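Small Clinics Feel the Squeeze on Supplies

When Roswitha Pichler took over the clinic in Flellosthorpe, the supply closet was a single cabinet with a broken hinge. She now orders for 2 buildings and 263 regular patients, and the ordering takes up most of her mornings.

Rural clinics buy in small amounts, so they pay more per item and wait longer for delivery. Pichler's last order from Hubmann, a regional wholesaler, took 45 days to arrive. The one before it came short, and the missing items were billed anyway.
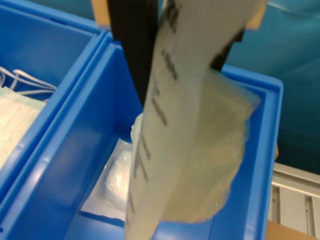

Cost is only part of the problem. Many single-use items carry an expiration date, and a clinic that stocks up in January may be throwing things out by fall. Storage matters too. A long paper-fronted package creases easily, and a blue plastic bin is a cheap way to keep such packages together, but Pichler still checks each one by hand before it goes to an exam room. Anything torn or out of date is set aside.

Last year she began sharing orders with the clinic in Teltby, 222 miles of mostly two-lane road away. The two offices combine their lists once a month and split the freight bill. Pichler says the savings have paid for a new exam table and part of a nurse's overtime.

She would like a third clinic to join before winter, when the pass road closes and deliveries slow down again.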